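June 18, 2019
Watch bench, Paltenow job, cont.

Second movement back on the timing stand, same complaint as the first. GMT hand lags the main hour hand. Set both to 12 at noon yesterday, this morning the 24h hand was short of its mark by a hair under half an hour division. Not the bezel. Bezel clicks fine, all the way round, no slop. So it's the hand or the wheel under it.

Pulled the hand. Tube looks ok under the loupe, no crack. Pressed it back with the flat pusher, tried again, same lag. Third try with a dab of grease kept OFF the post this time (I think I got some on there Monday's batch style, i.e. sloppy). Better but not gone.

Spare wheels are from Skaltness, the new lot. Measured a few against the old ones and the bore is a touch wide. Cant prove it with our calipers, need the pin gauges back from Virkstead.

Rate, dial up, +4. Dial down, +6. Crown down is ugly, +17 and wandering. Amplitude 217 crown down, full wind. Too low. Want it well over that before it goes anywhere near a case.

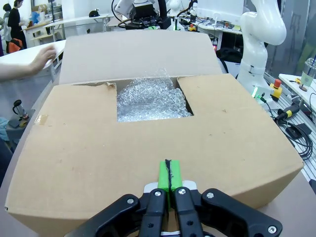 Thư Hầu thinks the amplitude and the lag are two seperate faults and I should stop trying to fix them with one strip-down. Do the mainspring first, she wrote on the job card, the barrel on that one was dry when it came in and the friction wheel can wait. Fair. I had it the other way round, drag from the 24h train eating the amplitude, but then dial up ought to be bad too and it isn't, not by much.

So: barrel open. Dry, yes. Old brown residue on the wall. Cleaned, braking grease at the walls only, thin, new spring in. Spring box says left hand wind, check before pressing!! Nearly sent it in backwards.

After the barrel: crown down up to 240ish on the first reading, then steady. Let it run 40 minutes and read again, no drop. Good. Did nothing for the lag.

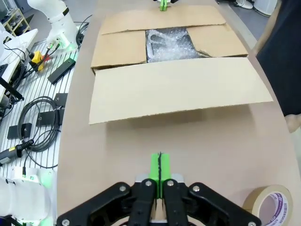
Lag next. Took the Khương wheel out of the parts drawer, the old stock one, and fitted that in place of the Skaltness one. Hand on, aligned at 12, ran it through two full turns of the 24h scale with the crown. Dead on both times. Back to the Skaltness wheel, same hand, same everything, off again by the second turn. That's enough for me. Want Trí Châu to repeat it with his own hands before I write to them, in case it is my pressing.

Lume on the GMT hand chipped at the tip from all the on and off. My fault. Order one, red, long version, the short one doesn't reach the bezel numbers and the customer will notice.

Other bits:
Water test on the steel case, 60 m, passed, no fog with the drop of cold water on the crystal. Old gasket though, so it gets a new one and goes in again.
Bezel insert, blue half has faded more than the red. Customer wants it left. Write that on the card so no one gets helpful with it.
Ultrasonic timer sticks at 70 seconds, you have to knock it. Use the wall clock.
Pegwood nearly out.
Bracelet: two links stretched, pins ok. Quoted, no answer yet.

Trí, if you're in before me: movement is under the left dome, Khương wheel is IN it, Skaltness one is in the little tin with the blue lid. Dont wind it by hand past full, the click is tired and I haven't replaced it yet. Timing sheet is folded in the back of this book.

Still to do: click, gasket, crown down reading again after a night of running, set 24h hand on midnight and check it tomorrow before coffee.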